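Diocese opens its new offices at Wadimthorpe

5/18/25

The diocese held an open day at its new offices in Wadimthorpe on Sunday after the late morning Mass. The move from Tukbridge began in January, and this was the first time parishioners could walk through.

Khurram Dogar, who runs the archive, led the tours in groups of 17. Ours began in the chapel on the ground floor -- small, with 40 chairs and the old altar from Tukbridge -- and went up to the tribunal rooms and the chancery.

Most questions were about records. Baptism and marriage registers from closed parishes are now kept on the second floor, and the oldest come from Fedumbridge. Dogar said requests for certificates take 3 weeks. Sacramental records made before 2000 are still on paper only.
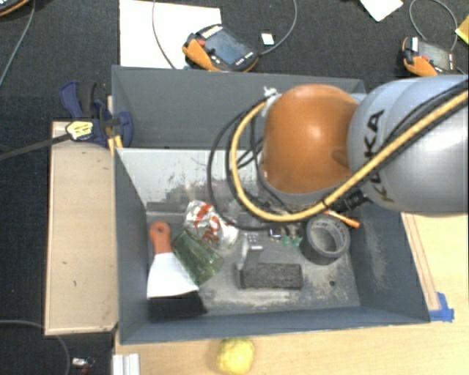
Personnel files on clergy are held in a separate locked room, which was not part of the tour. One man asked who can read them. Dogar said the bishop and the chancellor hold the keys, and that the review board may ask for a file in writing.

Coffee was served in the hall afterward. The bishop came in near the end and spoke briefly. Parking is behind the building, and the side door has a ramp.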